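The Four Countries

My grandmother left me the plumbing supply store and my aunt left me the tape, and I suppose I should explain the tape first.

The store is called Stusberg, which was never anyone's name. Grandma saw it on the side of a freight car the week she signed the lease and thought it sounded like people who knew about pipes. For most of my childhood I believed there was a Mr. Stusberg in the back somewhere, asleep behind the water heaters, and I used to leave him crackers. (The crackers always went. We had mice.)

When I took over, there was stock in that back room going back longer than I'd been alive, and the ledger said we owned 3,274 fittings. I did my own count in February, with a space heater on my feet and the radio going, and I got 2,739. I did it again and got 2,739 again, so at least I was consistent! My aunt drove over from Cleltum to help me look for the rest. She brought soup, a roll of blue painter's tape, and a lot of opinions about how I was running things.

"You need a sorting table," she said. "You can't sort on your lap."

I told her I had a table. It was the brown one in the back, the one Grandma ate lunch at, and I had been sort of avoiding it. My aunt cleared it off in two minutes flat. She moved the calendars and the dead adding machine and a whole shoebox of faucet washers, wiped it down with her sleeve, and pulled out the tape. One long strip across, one long strip down. She didn't measure anything. She just walked it over the table with her thumb, talking the entire time about my cousin's divorce, and by the time she got to the custody of the boat she had made four countries and none of them were the same size.

"There," she said. "Sell, keep, return, and God knows."

I said the lines were crooked. She said so was the floor.

So we sorted. Elbows, couplings, reducers, nipples (she still laughs at nipples, she is seventy and she will laugh at them on her deathbed). The sell pile got so tall we had to start moving it into buckets. The return pile was mostly Gál stuff, good heavy valves that we'd been sent by mistake before I could drive, and I felt bad about it, and my aunt said the statute of limitations on valves was shorter than I thought. She made that up. I let her.

The keep pile was the problem. I wanted to keep everything. I kept picking up some scuffed little bushing and remembering the exact drawer it used to live in, third from the left, with the label in Grandma's slanty capitals, and I'd slide it over the tape when my aunt was blowing on her soup. She'd slide it back. We went on like that until dark and neither of us said a word about it.

And then we were down to one.
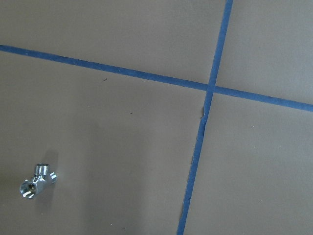
"What about the tee?" my aunt said.

I knew the tee. I'd known it my whole life. Grandma used to keep it by the register and hand it to kids while their parents argued about toilets, and you'd look at yourself in it and see your nose go huge. She told me once that an elbow is for when you've made up your mind and a tee is for when you haven't. I was 5 and I thought it was the smartest thing a person had ever said. I'm still not sure what it means, to be fair, and I've sold a lot of tees.

"Keep," I said.

"You've got a bucket of tees."

"Not that one."

She picked at the tape with her fingernail, the way she does with wallpaper and nail polish and scabs. I could tell she was working up to something. The heater ticked. Finally she said that Stakeck had called her. Stakeck is the big chain out by the highway, and they'd been calling me too, but I hadn't told anyone because I hadn't told myself. They wanted the building. They didn't care about the fittings at all.

"What did you say to them?" I asked.

"I said they'd have to ask you. I said you were busy." She looked around at the buckets. "I said you were in the middle of an inventory."

I laughed, and then I had to go stand by the water heaters for a minute.

When I came back she'd washed out the soup pot in the utility sink and put her coat on. It's a long drive to Cleltum and she doesn't like the bridge at night. She hugged me with her keys in her hand so they dug into my back, and told me to eat something green, and left the rest of the roll of tape on the chair.

I never did find the missing fittings. I've decided they're in the walls. Half the houses in this town have something of ours in the walls, under the sinks, down in the crawl space where somebody's husband swore at it, and Grandma was terrible about writing things down when she liked the customer.

Stakeck called again the next morning while I was up the ladder with a bucket of half-inch couplings. I let it ring. A man came in wanting a part for an outdoor shower he was building his wife, and he had it drawn on the back of an envelope, with a little stick figure under the water so I'd understand. He wasn't sure yet if he wanted one shower head or two.

I told him to hang on a second and went in the back.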